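Unit 4: Surfaces and Finishes
Course handout, Interior Materials I
Revised October 5, 2019

Reading before class: Chapter 9 of the course reader, up to the section on stone. Bring your sample cards and a pencil.

1. What we mean by finish

A finish is the last layer or last treatment given to a surface. It can be something added, such as paint, oil, wax or lacquer. It can also be something done to the material itself, such as sanding, brushing or polishing. Many surfaces have both. A steel panel may be brushed first and then given a clear coat.

Students often mix up three words, so we will keep them apart in this course.

Color: the hue of the surface and how light or dark it is.
Sheen: how much light the surface reflects in one direction, like a mirror.
Texture: the small ups and downs that you can feel with a fingertip.

Two surfaces can have the same color and look quite different in a room. A white wall in a matte paint and a white door in gloss paint may come from the same tint formula, and most people will still say that the door is brighter.

2. The sheen scale

Paint makers do not all use the same names. One firm's eggshell is close to another firm's satin. For class work, use the terms below and write down the product name next to them.

Flat or matte. Scatters light in many directions. Hides dents, filler and roller marks well. Tends to pick up shiny spots when rubbed, and is harder to wash.

Eggshell. A slight glow when you look along the wall. A common choice for living rooms and halls.

Satin. Easier to wipe down. Begins to show flaws in the wall under it.

Semi-gloss. Used on trim, doors and some kitchen walls. Shows every brush mark if the paint is applied too thick.

Gloss. Reflects clear shapes. Needs careful preparation, with sanding between coats.

Sheen is measured with a gloss meter, which sends light onto the surface at a set angle and reads how much comes back at the matching angle. We have one in the sample room. Sign it out on the sheet by the door and put it back in its case.

3. White on white

The first exercise deals with whites, which are the hardest to tell apart on a card and the easiest to get wrong in a room. A white surface takes on color from whatever is near it. A red rug will warm the lower part of a wall. Daylight from a north window will push the same wall toward blue. Neither effect shows on a small chip held in your hand.

When a pale horizontal surface meets a pale wall, the eye looks for the line between them. If that line is weak, the edge of a counter or desk can be hard to judge, mainly for people with low vision. There are several ways to make the line clear. You can change the value of one surface, change the sheen, add a dark edge band, or place a light so that one plane is brighter than the other.

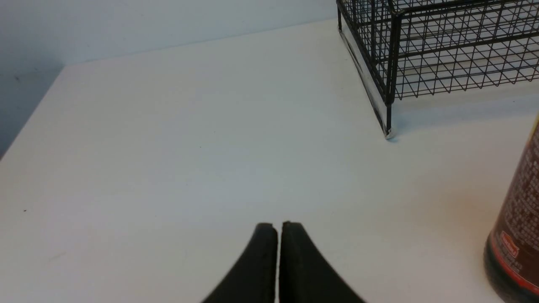
Figure 4.1. Smooth matte white tabletop against a pale gray-white wall.

Note how small a difference in value is needed before the two planes read as separate. In your notebook, draw two rectangles that share an edge. Shade one very lightly, and keep going until the edge can be read from across the room. Write down the pencil grade you used. Repeat with a second pair, but leave a thin dark line along the shared edge and no shading.

4. Wear and cleaning

A finish has to be judged by how it looks after use as well as on the first day. Horizontal surfaces get more wear than walls. Things are dragged over them, cups are set down, and people lean on them with their sleeves.

Matte work surfaces do not throw glare into the eyes, so they suit reading and drawing. Their weak point is polishing by use. The spot where a person rests a forearm may turn slightly glossy over time, and this cannot be wiped away. Gloss work surfaces clean up quickly but show fine scratches, most of all in dark colors.

Cleaning products matter as much as the finish. Abrasive powders will dull gloss and burnish matte. Always read the maker's care sheet and attach a copy to your specification. If there is no care sheet, say so in the specification and propose a test.

5. Case: the Plendby reading room

The Plendby project is a small public reading room in a former shop. The brief asked for pale surfaces throughout, low glare at the desks, and nothing that would need repainting in the first 3 years. The room is 600 square feet with windows along one side.

The first scheme used a gloss wall paint for easy washing. On a full-size test panel, the windows showed up as bright patches at eye level for a seated reader. The second scheme moved to eggshell on the walls, kept semi-gloss for the door and window trim, and used a matte finish for the desks with a darker edge band. The ceiling stayed flat.

Look at the finish schedule in the reader and answer these in your notes:

Where does the schedule call for two sheens of the same color, and what does each one do?
Which surface would you expect to need repair first?
What would change if the windows faced the other way?

6. Assignment

Choose one room that you can visit in daylight and again after dark. Record the main surfaces by color, sheen and texture. Use the terms in section 2. Mark any place where two surfaces of nearly the same value meet, and say whether the edge is easy to find.

Hand in one page of notes and one drawing. Photographs are optional and do not replace the drawing. The assignment is worth 10 points.

Next unit: wood finishes, with samples from Adulgate and Poreck. Wear clothes that can take a stain.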